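Keeping a pair of hand grippers in good condition
Notes for the speaker, Dresomora workshop, Undton

Slide 1. Title
Wait until the door is closed. Say good morning, say that I work with the home recording group at Ekeck, and that the talk is about maintenance only. Learning results are in the afternoon session. Tell them the talk takes 16 minutes and that questions can come in between.

Slide 2. What one set contains
Two hand-held grippers, one for each hand. Each has a wide camera which looks forward over the jaws, a linkage with pins, two finger pads, and a handle. The operator moves the fingers with the handle and does a normal household job. Our job in this series is to handle clothing on a bed. We have used the same set since April and it has made 2,207 recordings. Everything I say today comes from this one set. If somebody has another design, the order of the checks may still be useful, but the intervals will be different.

Slide 3. Before the first recording of the day
Speak slowly here, people want to write.
Open and close each gripper ten times with nothing between the pads. It should feel equal in both directions. If it is heavy at one point, look for a thread around the pins first. In our set this was the reason nearly every time, and a pair of tweezers solved it.
Wipe the pads with a damp cloth and let them dry in the air. Do not use alcohol. We did it in the first weeks and the pads became smooth at the tips.
Clean the lens last, after the hands have finished with everything else.
Start Pirihi, show both cameras the calibration board, and save the file before you move any furniture.

Slide 4. The setup in the room
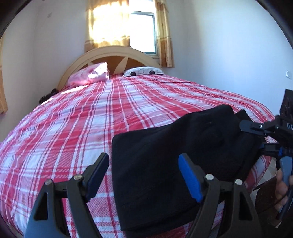
Slide 4. View from one gripper. The second gripper holds the right side of the black cloth.

Let them look for a few seconds before talking. Then point to the two jaws in front. The pads are angled toward each other and the gap is open. Both pads must be visible in the camera view when the gripper is open, and this is how we check that the camera did not turn in its mount. Each morning we compare with a saved reference picture. If a pad has moved to the side, we loosen the mount, correct it and calibrate again.
Point to the window also. The glass is completely white. We accept this when the cloth and the pads are still clear. We lock the exposure on the bed cover, with the curtains as they will stay for the whole session. When somebody opens a curtain later, the exposure must be set again, and this is easy to forget.
Dark cloth on a patterned cover is a good test for us. The border of the cloth is easy to find. The folds inside the cloth are more difficult, so we look at these at full size before we accept the settings.

Slide 5. Wear on the pads
Cloth is soft, but it is not kind to the pads. Small fibers stay on the surface, and after some time a thin fabric slides out when the operator lifts it. The operator then presses harder without noticing. You see it later in the finger data, where the closing value becomes smaller and smaller during the day.
We change pads after 300 recordings, always both pads of one gripper together. Before, we waited until the operator complained. That was too late, and we had to throw away 72 recordings from one flat in Pirihi's review queue.
Pass the old pad around the room now. Ask for it back!

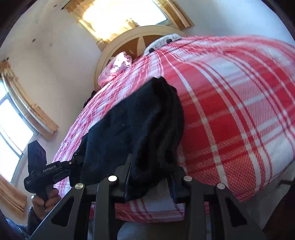 Slide 6. The linkage
The pins carry the load when the operator lifts a heavy piece and the gripper is turned at the same time. Check for side play: hold the handle still, take one finger by the tip and move it gently left and right. A very small movement is normal. If you hear a click, take the gripper out of use and open the joint.
When we put a joint together again, we tighten the screw until the arm stops moving freely, then go back a quarter turn. Please do not add oil. Oil collects fibers, and it can leave a spot on the customer's bedding. We had to buy one duvet cover already.
After any repair the finger values must be recorded again, fully open and fully closed. Pirihi does not ask for it. I put it on the paper sheet in the case.

Slide 7. End of the day
Copy the data first, charge second, clean third. Pack the grippers with the fingers open, so the pads do not press on each other during the night. Write the recording number on the sheet together with every small problem, also the ones which went away alone.

Slide 8. Open points
We do not have a good measurement for pad friction. At the moment it is a strip of cotton and a kitchen scale. Ask if someone in the room has a better method.
The mount still turns a little after transport by car. A second screw is planned.
If there is time, show the paper sheet on the table camera. Copies are beside the door.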